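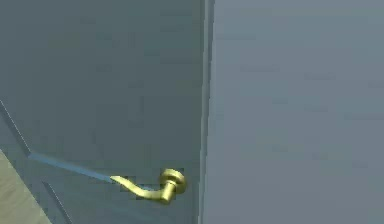

Does a robot that opens doors take work away from the people who used to open them? At our site in Drivham it has taken the walking away, and the work that stays is harder to see.

I have worked on nights at Georgiou for ten years, in a building with long corridors and too many doors. Before, each of us carried linen and post from one end to the other. Now the Tetetti machines do the carrying. They learned doors in simulation first, and the supplier told us they had practised 4,000 openings before they met one of ours. I believe it. They are patient with a lever handle in a way that I am not at four in the morning.

The company says that the robots save us 400 hours in a month. I don't dispute this, but I would like to know where the hours went. Two posts on the night shift were not filled again after people left. The rest of us now watch a screen and go out when a machine has stopped in front of a door and asks for help. It is lighter for the back — I say this with gratitude — and it is also lonelier. We used to meet in the corridor, and many small problems were solved there, holding a door for each other.

In December the management will decide if the day shift gets the same system. My opinion is that it should, with two conditions. The staff who know the building must have a say in which routes are given to the machines, and the time which is saved must be partly given back to them, as training or as longer breaks. At Preltent, our sister site, they made such an agreement before the first robot arrived, and the mood there is better than ours.

A door is a small thing to argue about. But I have walked through these ones for ten years, and I would have liked to be asked.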